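# Leave the spare bed alone

My mother kept a guest room made up for 20 years, and in that time I can remember it being slept in during perhaps a dozen weeks. The rest of the year it had the good pillows, the good lamp and the best window in the house. My two sisters and I shared the room across the hall. I used to think this was foolish. I have come around to her side, and I want to make the case for it, since so much is being written now against the spare room.

The argument against goes like this. Space is expensive. A room that sits idle most of the year should earn its keep as an office, a gym or a rental. When I wrote in this column last September that I was keeping mine, Khurram Orakzai sent me his sums. He rents out a room in his own house for 654 a month and he thinks I am throwing away the same amount. He may be right about the figure. I don't think it settles anything.

A bed that is already made changes what you can say to people. When Uzma Mirani's flight was canceled, she called me at ten at night, and I said come over. I didn't have to move a desk or find the pump for an air mattress. If I had needed an hour to get ready, she would have heard it in my voice and gone to a motel. Most people will turn down a favor that sounds like work. They will accept one that sounds like nothing.

It doesn't have to be a fancy room. Mine is 90 square feet and holds a bed, a chair and a shelf. The bedding is plain cotton under a bedspread I've owned since my first apartment. I bought the reading lamp secondhand. I spend more on coffee in a year than I have ever spent on that room. 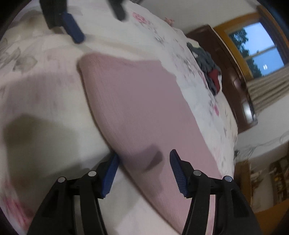 *A folded pink cloth on a white floral bedspread.*

What matters is that it stays a room for other people. That is harder than it sounds. Things drift in. First it is the winter coats, then the ironing, then a box that belongs in the attic if anyone would carry it up there. Humaira Shaikh told me she still has a guest room but that no guest could reach the bed. I don't blame her. An open surface in a busy house fills up, and it takes a bit of stubbornness to keep clearing it.

I'll grant two points to the other side. The first is that plenty of families have no room to spare, and a lecture on hospitality is no use to five people in a two-bedroom apartment. A couch does the job there, and my uncle slept on ours for a whole winter without complaint. The second is that guests can be tiring. I have had visitors who stayed too long and one who rearranged my kitchen. The cure for that is to agree on a date to leave, which can be done politely on the first evening.

Still, I notice that people who give up the room see less of their friends from out of town. They meet for lunch downtown and then everyone drives off. Lunch is fine. But the talk I remember took place late, in socks, or at breakfast before anyone had thought of anything clever to say – and you only get that when somebody stays the night.

Khurram is coming through in a few weeks with his son. He has asked whether the room is free. I told him it is, and that he can keep his 654.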